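Eltley bun

The Eltley bun is a small, soft yeast bun filled with stewed plum or sweetened curd cheese and baked close together in a deep tray, so that the sides stay pale and pull apart in strands. It is named after the town of Eltley, where it has been sold by bakeries since the years after the Second World War. It is eaten mostly at breakfast or with morning tea, and is usually served on the day it is baked.

Origin

The bun is generally traced to Leszek Malinowski, a baker who settled in Eltley and opened a shop on Dekker Street. Malinowski had trained in making filled yeast cakes of the kind found across central Europe, and sold a smaller version to workers on the early shift at the local cannery. The first buns were filled with plums bought from the cannery as seconds. Curd cheese was added later, when a dairy opened on the edge of town.

A competing account holds that the bun was already being made at home by several families in the district and that Malinowski was only the first to sell it. Dorota Wilczyńska, who wrote a short history of baking in the town, accepted both versions in part. She noted that the home-baked buns were larger and were baked apart on a flat sheet, and that the close-packed tray seems to have come from the shop.

Ingredients and method

The dough is made from plain flour, milk, butter, egg yolks, sugar, yeast and a little salt. Some bakers add grated lemon rind. A standard home batch uses 1,000 grams of flour and fills two trays.

The milk is warmed and mixed with the yeast and a spoonful of the sugar, then left until it froths. The flour, yolks and remaining sugar are worked in, followed by the melted butter. The dough is kneaded until it comes away from the bowl and is left, covered, until doubled in size. It is then cut into pieces, each of which is flattened, filled and pinched shut. The buns are set in a buttered tray with the seam down and left to rise a second time until they touch.

Before baking, the tops are brushed with melted butter. Egg wash is not traditional, as it gives a firmer crust. Most recipes call for a moderate oven and a baking time of 25 to 30 minutes. A crumb topping of flour, butter and sugar is common on the cheese buns and rare on the plum ones.

Fillings

Plum filling is cooked down slowly with little or no added sugar until it holds its shape on a spoon. Jam is sometimes used instead, but tends to run during baking. The curd cheese filling is drained overnight and mixed with egg yolk, sugar and vanilla.

Other fillings include poppy seed, apple and sour cherry. A savoury bun with potato and fried onion is made by a few bakeries in winter, though there is some disagreement over whether it should carry the name.

Variants

The Mirnix bun, from the neighbouring town of the same name, is made with the same dough but is shaped as a ring and left unfilled, with the plum spooned into the centre after baking. The flodent is a flat tray cake made from leftover Eltley dough, pressed out with the fingertips and covered with crumb topping. It is cut into squares and keeps for a day or two longer than the buns.

In print

The earliest known printed recipe appeared in a cookbook sold to raise money for the Eltley hospital. It gives quantities for the dough but says nothing about the size of the buns or how they should be placed in the tray. Later community cookbooks copied it with small changes, usually more butter and less yeast. Wilczyńska's history reprints six versions side by side.
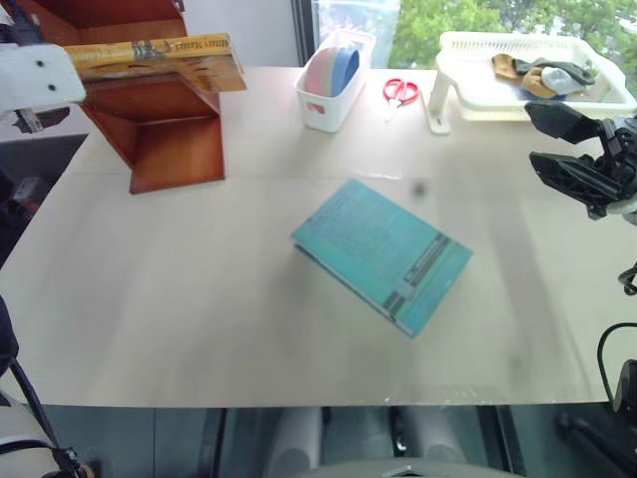 Serving and storage

Eltley buns are served plain or dusted with icing sugar, and are torn apart at the table. They go stale quickly. Day-old buns are commonly warmed in a low oven under foil, or split and fried in butter. They can be frozen once cool – the plum buns freeze better than the cheese ones, which may turn grainy.

See also

Flodent
Mirnix bun
Filled yeast breads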